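Tandetti 평행 그리퍼 핑거 패드 세트 (천·수건용)
재고 있음 / 2개 1조 / 고정 나사 4개 포함

안녕하세요, 이 페이지를 직접 쓰고 있는 판매자입니다. 원래는 규격만 적어 두려고 했는데, 제가 쓰다가 크게 한 번 데인 부품이라 그 이야기부터 할게요. 사실 이 패드는 구형이 먼저 있었어요. 구형을 달고 수건 접기 작업을 돌리다가 1월 어느 새벽에 팔이 보호 정지로 서 버렸습니다. 로그를 열어 보니 그리퍼는 "닫힘 완료"라고 보고했는데 수건은 두 패드 사이가 아니라 패드 뒤쪽 틈에 끼어 있었더라고요. 팔은 그걸 모르고 그대로 당겼고, 힘 제한에 걸려 멈춘 거죠. 부러진 건 없었지만 식은땀이 났어요!
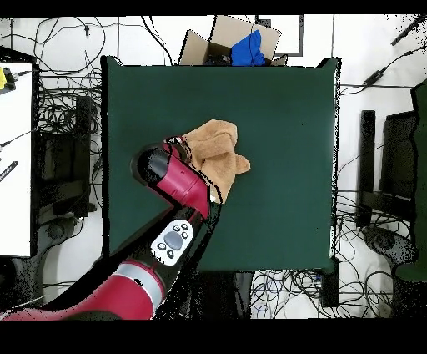
구형 패드를 쓰고 있는데 꼭 바꿔야 하나요?
단단한 물건만 잡으신다면 그대로 쓰셔도 됩니다. 수건이나 옷감처럼 접히고 말려 들어가는 걸 잡으신다면 신형으로 바꿔 주세요. 구형은 뒷면 모서리에 단차가 있어서 고리 모양 실이 걸립니다.

그럼 왜 걸리느냐, 원인 찾는 데 꽤 오래 걸렸어요. 처음엔 제어기 쪽을 의심해서 Skudska 컨트롤러 설정만 붙들고 있었거든요(시간 낭비였습니다). 아이슬란드에서 이 패드를 설계한 Bjartur Sveinbjörnsson에게 로그를 통째로 보냈더니, 답장에 딱 한 줄이 적혀 있었어요. "패드 뒷면을 손톱으로 긁어 보세요." 긁어 보니 진짜 턱이 있더라고요. 신형은 그 모서리를 둥글게 깎고 고정 나사 머리도 안으로 넣었습니다.
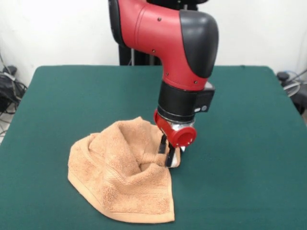 걸림이 제일 잘 생기는 건 천을 얕게 집을 때가 아니라 깊게 찔러 넣을 때입니다. 핑거 끝이 주름 속으로 들어가면 천이 앞뒤로 같이 감싸 올라오거든요. 테리 수건은 표면이 보슬보슬한 고리라서 더 심하고요. 제 작업대의 황갈색 수건도 위쪽이 뾰족하게 모여 올라오면서 그리퍼 옆에 주머니처럼 움푹한 곳이 생기는데, 저는 이런 모양일 때 당기는 속도를 일부러 낮춥니다. 밑단 쪽은 짜임이 납작해서 고리가 덜 걸리니까, 잡을 위치를 고를 수 있다면 그쪽을 추천해요.

신형으로 바꾼 다음에는 같은 동작을 1,000회 돌렸고 뒤쪽 끼임은 나오지 않았습니다. 제 셀 기준이고, 천 종류가 다르면 결과도 다를 수 있어요. 그리고 패드만 바꾼다고 안전 설정을 느슨하게 하시면 절대 안 됩니다. 저는 닫힘 힘을 20N으로 묶어 두고, 목표 폭까지 닫히지 않으면 팔이 움직이지 않도록 조건을 걸어 놨어요. 보호 정지가 걸렸을 때 바로 해제 버튼부터 누르지 마시고요, 그리퍼를 먼저 열어서 천에 걸린 힘을 뺀 다음에 해제하세요. 저도 처음엔 순서를 거꾸로 했다가 팔이 움찔해서 깜짝 놀랐습니다.
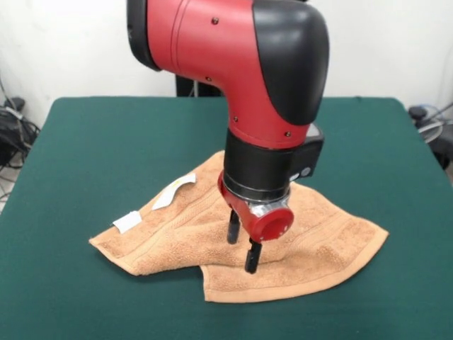
청소 이야기도 빼먹을 수 없네요. 패드에 보풀이 쌓이면 폭 측정값이 조금씩 틀어지고, 그러면 빈손인데도 뭔가 잡은 걸로 나옵니다. 저는 교대할 때마다 마른 솔로 털어요. 천 위에 있는 작은 것들도 같이 봐 주세요. 수건 왼쪽 자락에 놓인 하얀 종이 조각 두 개, 이런 게 패드 사이에 말려 들어가면 미끄러짐의 원인이 됩니다. 얇아서 폭 값만 봐서는 구분도 잘 안 되고요.

규격
패드 길이: 44mm
재질: 우레탄 코팅, 뒷면 모서리 라운드 처리
호환: Tandetti 평행 그리퍼, Hviid 어댑터 사용 시 Elura 그리퍼도 장착 가능
구성: 패드 2개, 고정 나사 4개, 육각 렌치

구형 패드를 저희 쪽에서 구입하신 분은 주문 메모에 "구형 교체"라고 적어 주세요. 교체 할인을 적용해 드리고, 구형은 돌려보내지 않으셔도 됩니다. 장착하다가 막히면 로그 파일이랑 같이 문의 남겨 주세요. 제가 직접 읽고 답장드립니다.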